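Climus Tabletop Sorting Cell
Setup and care notes, with our opinion of it

Linerdale sells the Climus as a sorting cell you can unpack in the morning and have running by lunch. We've set up enough of them to say that lunch is possible if you eat late. The arm is decent and the gripper is fine. Most of the trouble comes from the things the brochure spends one line on: the cable, the pads and where you put the bins.

What the cell is for

Light drinks containers, one at a time, off a table and into a bin. The listed maximum is 500 grams. We wouldn't go near it. An empty can or cup is what this gripper was made for, and a half-full bottle will swing, whatever the sales sheet says.

Table and bins

Bolt the base down first. The clamp kit is an extra and we don't think much of it. The bins go side by side in front of the arm, touching, with the front edges in line. Fabric bins are cheap and take a knock well, but they creep. Tape them to the table and check the tape every week.

Label the fronts by hand if you like. The labels are for the people, and the arm goes by taught positions only. Swap two bins and it will carry on dropping cans where the cans used to go. The "smart bin recognition" on the box is a paid add-on, and in our shop it was wrong often enough that we switched it off.

Cable

The manual says to leave "a generous loop" at the gripper end. Generous is how you get a cable hanging over the bins. Too little, though, and it pulls tight at full reach, so run the arm slowly through every drop point and watch the lowest part of the curve. Two hook-and-loop ties along the last link are usually enough.
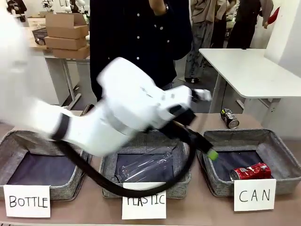
Gripper pads

Pads are sold in packs of 8. Linerdale says a pair lasts a season. Ours were shiny by July, after about 770 picks, and shiny pads let crushed cans slip. Wipe them with a damp cloth at the end of the day and skip the solvent. The Prerov pads fit too and cost less, but they're stiffer and we can't say yet how they wear.

Service

Quintana handles repairs. Leire Lorente on their bench is good and will tell you when a joint doesn't need replacing. Ask for her before agreeing to the yearly service plan, most of which is a cable check and a pad change you can do yourself with the power off.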